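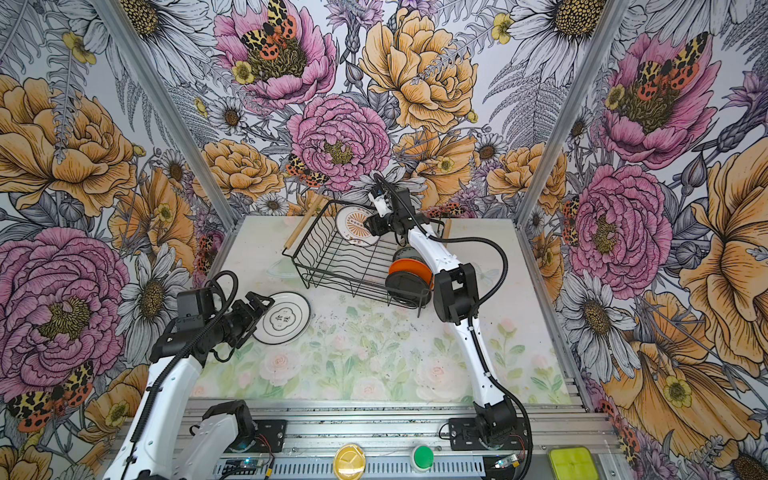
July 2023 — equipment planning, dish cell

Spent the morning with Kazuhiro Yokoyama going over what we want to ask for in the September budget round. I came in thinking it would be a dull session and left with four pages of scribbles, so here they are while I can still read them.

The big item is a second two-arm cell. Right now every plate and cup task has to share one table, and each time we switch over to another job we lose the rack position and the camera setup along with it. A twin of this cell (same rail, same posts, same button layout) would let us leave the dish work standing. I'd copy the frame exactly. The slotted profile has been great, we can bolt on anything.

Marikar quoted 3,820 for the frame, rail and both base mounts. Arms are separate, and we're still waiting on Flisex for those. Kazuhiro would like to get a second number from Brollton before we commit, which seems fair.

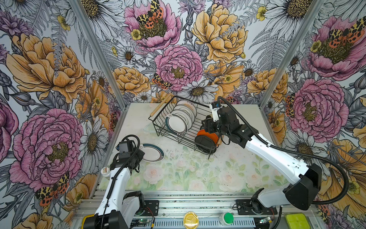
Right gripper down at the cup end of the rack, left one over the flat plate.

Cables! I want proper routing in the budget from day one this time. The loops on both arms take up a lot of air, and on the right side I'd like a guide that keeps the run closer to the links. Kazuhiro thinks a swivel clip at the elbow would do it. Asking Omalness for a price on a set for both cells — if it comes in under 375 I'll just order it.

Next, fingers. We have been living with one shape for everything, and dishes are where I'd love to try some others. A plate rim and a cup on its side are such different things to grab. My wish list is 8 spare fingers: four in the current shape, four with a softer pad. They're small money next to the arms and I think we would learn a lot from them.

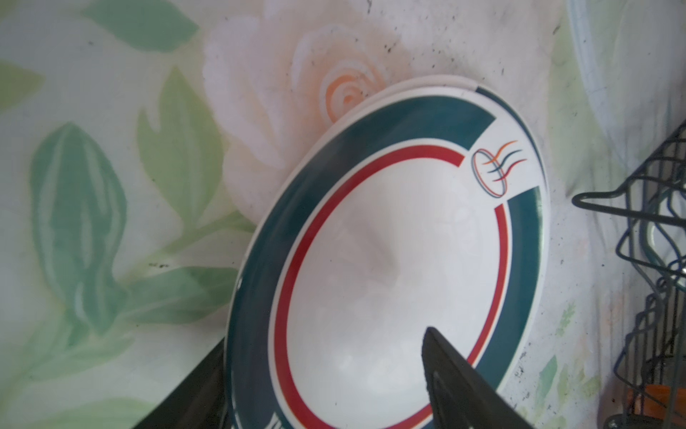 Wrist camera, teal-rim plate between the fingers, rack wires to the right.

Really happy with how much the wrist cameras give us. You get the rim, the finger tips and part of the rack all in one view. I'm putting two spare modules on the list plus mounts, same model as now so we don't have to redo the calibration scripts.

Also on the list:
More dishes, mixed rims and patterns, some clear glass
Another wire rack, same size
A fresh printed table panel (this one has picked up a lot of specks)
Spare push buttons, yellow and green

Still open: do we have the floor space by the window, and does the second cell need its own workstation? I say yes to the workstation. Kazuhiro is going to measure the floor and I'm chasing Flisex about lead times.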